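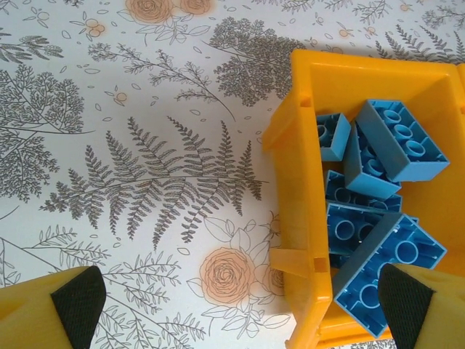 Figure 4.1. Six light blue bricks in a yellow bin, on a tablecloth with ferns and roses.

Chapter 4
Moving the Young Horse from the Stable to the Pasture

In the previous chapter we have looked at feeding in winter. Now we come to spring, when the grass is growing and the horse must learn to live on it. Many new owners think that this change is simple: the gate is opened and the horse walks in. But the stomach of the horse needs time, and so does his head.

After reading this chapter, you should be able to plan the first weeks on grass, check a fence before use, and lead a young horse calmly through a gate.

4.1 Why the change must be slow

The gut of the horse is full of very small living things which help him to digest hay. When the food changes, they must change also. If the horse eats a large amount of fresh grass on the first day, he can get colic, or the feet can become hot and painful. A pony is in more danger than a tall, thin horse.

Give hay before turning out, so the horse is not hungry at the gate. Start with a short time in the morning and add a little every day. At the Drodeline yard, where Borislav Zupan kept the grazing book for many seasons, a horse of 400 kilograms needed up to 5 weeks before he stayed out the whole day. Zupan wrote down every hour - also the hours when it rained and the horse only stood under the tree.

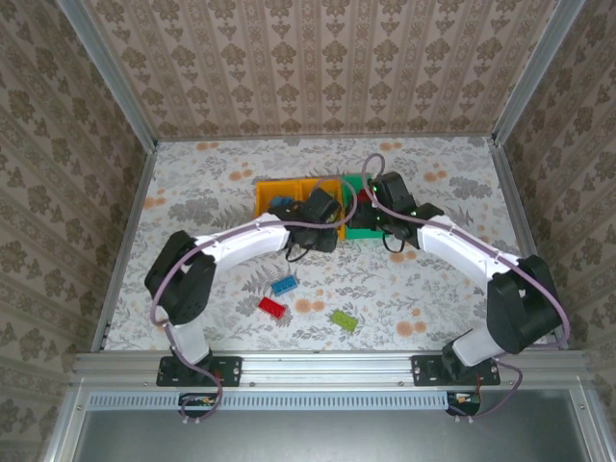
Figure 4.2. Two robot arms over a floral tabletop, one gripper above a yellow bin and the other above a green bin.

4.2 The first walk to the gate

A young horse who has spent the winter inside will be excited. Wear gloves and strong boots, and use a long rope. Never put the rope around your hand. Jasmina Radulović teaches her students to walk the path first without the horse, and to look for open doors, plastic bags and loose wire. On her own path of 200 meters she once found three such things before breakfast.

At the gate, go through together and turn the horse so that his head is facing you. Close the gate. Wait until he is standing quietly, then take off the halter and step back toward the gate. Do not slap him or chase him away, even as a joke.

Words to learn in this chapter: turnout, halter, colic, strip grazing, quick release knot.

Before you continue to section 4.3, draw a plan of a pasture you know and mark on it the gate, the water and the shade.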